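Ranar Circus Arts, Gelville
Progress report to the Ninh Fund: touring act development, second period

Prepared by Mỹ Khổng, production manager

Status

The act (working title Jilla) is on schedule for technical work and behind on rigging approval. Spending is within budget on all lines except freight. The running order is fixed for the first half. The second half still has two open transitions, both involving the change from pole work to floor juggling.

Performers and training

Thảo Chu and Thắng Trình have completed the conditioning block agreed in the grant plan. The paired descent on the tall pole is now rehearsed at show speed, on a mat, with a spotter. It will not be rehearsed without the mat until the landing position is consistent from both sides. Thắng Lương joined as understudy for the hoop sequence and has learned the entrances, but not the exit through the upper hoop.

One wrist strain was reported. The performer was taken off handstand work and has since returned on a reduced load. The incident form is in Annex B.

Juggling material was revised after the open rehearsal. The five-club passage was moved earlier, before the back flips, where the drop rate is lower. The music was cut to match.

Rigging and floor

Kęstutis Mockus inspected the pole base and guy lines. The base plate was accepted. Two of the upper shackles were rejected and replaced with the next size up. The revised load calculation went to the venue's engineer in September and has not been returned. No aerial work will be offered to the venue until it is.

The sprung floor panels are holding up well. Edge tape needs to be replaced after each load-out, and the tape order has been increased to cover this.

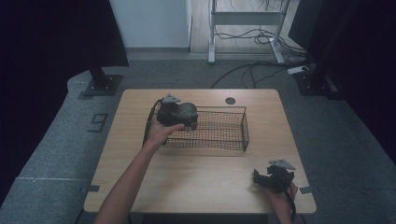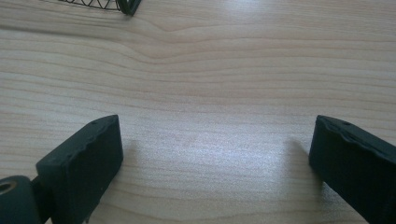
Budget

The equipment line was set at 3000 and is fully committed. The replacement shackles were paid from it, along with the second set of hoops. Freight is over by 130, the result of a split delivery of floor panels. We ask that this be covered from the unspent 100 in printing, with the balance met from our own funds. No change to the total award is requested.

Online clips

A short rehearsal clip was released in line with the publicity plan. It shows floor work only. Clips of the pole descent are being held back until the rigging approval is in place. Comments are checked each morning and booking inquiries are passed to the office.

Risks

Late return of the load calculation is the main risk. If it arrives after the venue's cutoff, the first showing will go ahead as a floor version with the pole section removed. The floor version has been run through twice and is shorter by the length of that section.

Understudy cover for the pole is not in place. Training Thắng Lương for it would take rehearsal time from the hoops, and we do not plan to do so in this period.

Next period

Close the two open transitions. Complete lighting cues for the second half. Run the full act with costume, including the quick change before the hoops. Submit the revised risk assessment together with the engineer's reply.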